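Teaching by hand

The Plinero office in Oltden has no production line and only one robot, which spends most of the week switched off. The work that matters to it is done by people at tables, picking things up and putting them down again.

Each pick is recorded through a hand-held gripper with a camera mounted behind the jaws. One attempt makes one example. By June 25, 2025 the team had 3177 of them, and Fanni Borbély, who runs the sessions, had thrown out another 115 in which the operator hesitated or dropped the object.

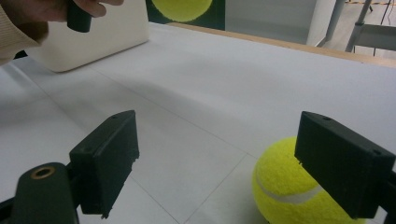
Borbély changes the starting position before every attempt. A learning system that only meets an object in the middle of the table will struggle when it lies near a corner, so operators are told to approach from awkward sides as well. A session lasts 40 minutes. After that, she says, people get careless and their movements all start to look the same.

Tennis balls are among the easier objects. They can be gripped from most angles, but they roll if one jaw touches first. Training on the current set starts next week, and Borbély expects to be collecting again before it has finished.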